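Pilivent 353 Counter Ventilation Unit

Lidomico / Kitchen Air / Recirculating Units / Pilivent 353

Overview

The Pilivent 353 is a recirculating air unit for small kitchens, galley kitchens and tea rooms where no outside duct can be run. It mounts on the wall above a counter, draws air in through the lower face and returns it to the room through a slot along the top edge. Grease is held by a washable metal filter. Odor is reduced by a carbon cartridge, which must be replaced.

The unit does not remove moisture or combustion gases. It must not be used as the only ventilation above a gas appliance. For gas, see the ducted models in the Dobson series.

Where it fits

The 353 was drawn up for narrow rooms with a counter along one side and a door near the end of the run. In such rooms a deep hood gets in the way of the door or of the person standing at the counter. The body of the 353 stays close to the wall, and the controls are on the front lip where they can be reached without leaning over the work surface.

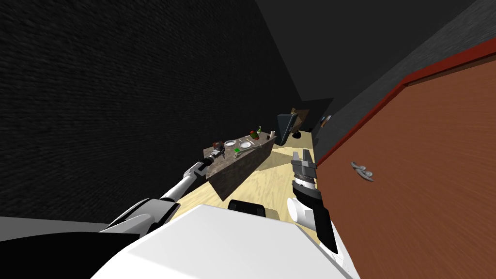
Stone and stone-effect counters need no special treatment. The bracket carries the full weight of the unit and nothing bears on the counter or backsplash. On textured wall finishes, the foam gasket supplied with the bracket should be fitted dry and pressed flat before the screws are tightened. Do not use silicone behind the bracket. It makes later removal difficult and can block the lower drain lip.

Leave a gap of at least 12 inches between the side of the unit and any door opening. A door that swings toward the unit pushes air across the intake and lowers capture at the front edge. The effect is small with the fan on high and more noticeable on low.

Specifications

Mounting: wall, two-part steel bracket
Airflow: recirculating only
Fan speeds: 3
Clearance above an electric cooktop: 40 inches minimum
Clearance to door opening: 12 inches minimum
Grease filter: metal mesh, washable
Odor filter: carbon cartridge, replaceable
Controls: push button, front lip
Power: grounded outlet, cord exits left or right
Finish: white or graphite

Fan and controls

Low speed is intended for background use, such as a tea point or a counter with a toaster and kettle. Medium covers most cooking on a single electric plate. High should be used for frying and should be switched on a few minutes before the pan is heated. The unit returns to its last speed after a power cut.

The fan motor sits on rubber mounts in the upper half of the body. A hum that appears after installation is usually caused by the bracket touching the housing on one side. Loosen the two lower screws, center the housing and tighten again. Hazel Wojcik's note on bracket alignment, packed with each unit, shows the correct position of the side tabs.
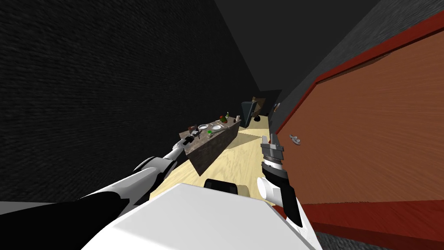 The cord can leave the housing on either side. Units ship with the exit on the right. To change it, remove the blanking plug on the left, move the strain relief across and refit the plug in the open hole. The unit must be unplugged while this is done. Cord extensions are not approved — order the long-cord version if the outlet is out of reach.

Filter care

Wash the grease filter once a month in hot water with dish soap. It can go in a dishwasher on a normal cycle, although some darkening of the mesh should be expected. Let it dry fully before it goes back in. The carbon cartridge cannot be washed. Replace it when cooking smells linger, or when the filter light stays on after a reset.

Keep small loose items off the section of counter directly under the intake when the filter is out. The filter catch is spring loaded and the mesh can drop at one end when released.

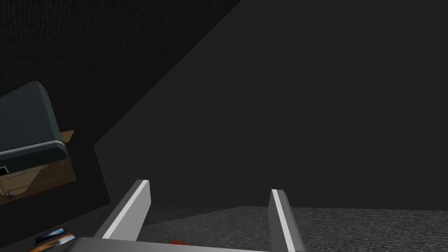
Parts and ordering

Bracket, gasket, mesh filter and one carbon cartridge are included. Spare cartridges are sold singly or in boxes of 12. The long-cord version is built to order at the Kitumcombe plant and does not ship with stock units.

Replacement fan motors are supplied to registered installers only. For trade accounts contact Dinesh Suvarna. For technical questions, including clearances for rooms with sloped ceilings, contact Koen Willems and include a sketch with the ceiling height marked at both ends of the counter.

Warranty

Motor and control board: 3 years from purchase. Filters and cartridges are wear parts and are not covered. Damage from use above a gas flame is not covered.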